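Front counter safety check, Dakthorpe benefits office – my notes from the December walk-through

Entrance doors: OK. Both lock from the desk now, I tried it twice.

Panic buttons: 12 of 13 working. The dead one is at window 4, and I'm not thrilled about that! Ticket's in with Adura.

Back exit: FAIL. Boxes in the hallway again. I moved what I could, but somebody needs to take the rest.

Lockdown announcement: OK, though you can barely hear it in the restrooms.

Guard sign-in sheet: two blank lines. Please, folks, just write your name.

Staff drill: done in 40 seconds, way better than Rurkton managed (sorry, Rurkton).
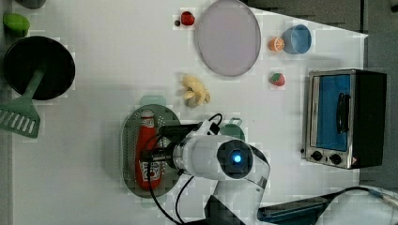

Parking lot lights: one out by the Medina Street gate – I'll check it again after dark.

First aid kit: OK, but low on gauze.

Next check: January, before we open.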